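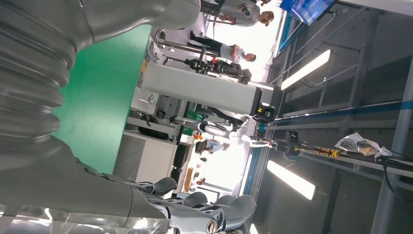

Section 4: Choosing your colours and painting the top

Now for the fun part! By this point your table is sanded and wiped down, and all that's left is to give it a colour you'll be happy to see every morning. The Cesa kit comes with a main colour and an edge colour, and we love it when people are brave with the first and calm with the second. A bright green flat surface bordered in light grey is a lovely pairing to start from — the grey gives the green a clean finish and keeps it from shouting at the rest of the room. If green isn't your thing, the same idea works with yellow, coral or a good deep blue.

What you need

The 900 mL tin of Cesa main colour
The small tin of edge colour
Foam roller and tray
Angled brush
Painter's tape
An old sheet for the floor

Painting the top

1. Lay the sheet down and open a window. Aim for a room that's comfortable in a T-shirt.

2. Run tape along the inside line of the edge and press it down with your thumbnail, especially at the corners.

3. Stir the main colour slowly with a flat stick, scraping the bottom of the tin. Don't shake it. Shaking makes bubbles, and bubbles dry into tiny craters.

4. Roll on a thin coat, working from the far side towards you. It will look patchy and you'll wonder if you bought the wrong thing. You didn't, keep going!

5. Leave it overnight, then give it a very light rub with the fine sanding pad and wipe off the dust.

6. Roll on the second coat across the direction of the first.

7. Peel the tape back at a low angle while the paint is still a little soft.

Note: Very bright colours sometimes want a third coat over dark wood. If you can still see the grain from across the room, go for it.

Painting the edge

1. Wait 2 days, then tape over the main colour so the edge is left bare.

2. Brush on the edge colour in long strokes. Catch any drips underneath with your finger (wear a glove).

3. Repeat the next day and remove the tape.

Caution: Keep hot mugs and heavy things off the top for 2 weeks. It feels dry long before it is hard.

Caution: Don't pour leftover paint down the sink. Seal the tin, write the room on the lid and keep it for touch-ups.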